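Student Project Report: Teaching Suturing by Remote Control
Flynn Sheehan, Pratthorpe
January 7, 2025

3. Collecting demonstrations

The arm was driven from the Ngata console. The operator moved two hand controllers and watched the wrist camera feed. Joint positions, jaw state and video were saved together for each stitch.

We recorded 1406 attempts and kept 927 for training. An attempt was dropped if the thread left the jaws or the log had gaps. Most of the dropped ones came from December, before we lowered the motion scaling.

Depth was the hardest part to judge from the wrist view. The shaft blurs at close range and hides the tissue under it.

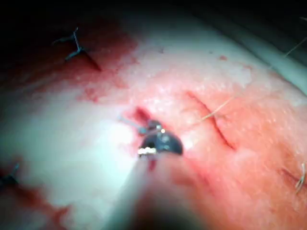
Figure 3. Wrist camera view during suturing, with the jaws close to the tissue and an open incision to the right.

Training settings are listed in section 4.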